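Lunes, banco 2, tarde

Sigo con la comparación de políticas de agarre para objetos deformables. Mingxuan Yu dejó entrenado anoche el modelo Ulel con 1.812 demostraciones; el anterior (Degefa) tenía 2.194, pero con muchas repeticiones del mismo objeto. Mismo umbral de fuerza en los dos. Hoy solo bolsas y envoltorios, 46 intentos por modelo. 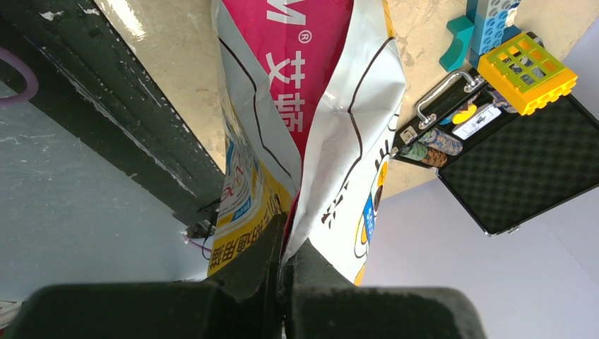
El criterio de agarre válido sigue dando problemas. La apertura de los dedos no sirve como señal: con una bolsa metalizada y arrugada como la de la tira rosa, el valor cambia según por dónde se pince, y el clasificador marca fallo con el objeto bien visible entre los dedos. Probé a usar solo la cámara de muñeca. Los brillos de los pliegues confunden la segmentación, sobre todo si detrás hay otras cosas de color, como las fichas del maletín o los bloques de juguete. Ebise Tamiru propone enmascarar el fondo por profundidad antes de segmentar.

Pendiente: repetir Degefa con la máscara, subir las demostraciones a 2.000 y volver a etiquetar a mano los intentos dudosos. No mezclar con los registros de Akgate, van con otra calibración.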